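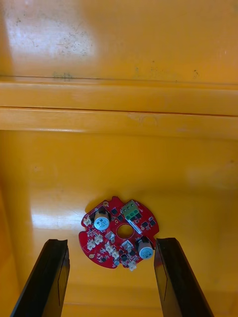 Do you throw out a lamp when the round board inside it dies?

You keep the lamp, you keep the screws, and you put the board in a bin with the other boards, where it begins its second career as something you might need.

Anyway, thread. I am sorting the spares in the back room this December and I have opinions.

The round ones are the worst to store. Square boards stand up in a row like library books. Round boards with a hole in the middle lie flat and dare you to stack them. Then the tall capacitors get bent and you've made yourself a second dead board.

So: one round board per bin, flat, parts side up. Margit Sjöberg says this is a ridiculous use of bins. Margit keeps hers in a cookie tin and has opinions about my bins.

The yellow bins are for "might work." The gray bins are for "does not work but has nice connectors." The gray bins are winning.

Little white connectors are the reason I can't throw anything away. I have bought a bag of 30 of them exactly once in my life, and they were the wrong pitch. They live in a gray bin now.

Same goes for green screw terminals. Perfectly good, every time. The board around them can be toast and the terminal sits there ready for work.

Arnout Leemans asked if I label things. I do. One label says "Wallin, ask Holger." Holger has been asked. Holger would like to know what a Wallin is.

Current total: 46 boards sorted, 2 thrown away, and one of those I went back for.

Next up is the power supply shelf. It has a door on it and I'm leaving that shut until I've had lunch.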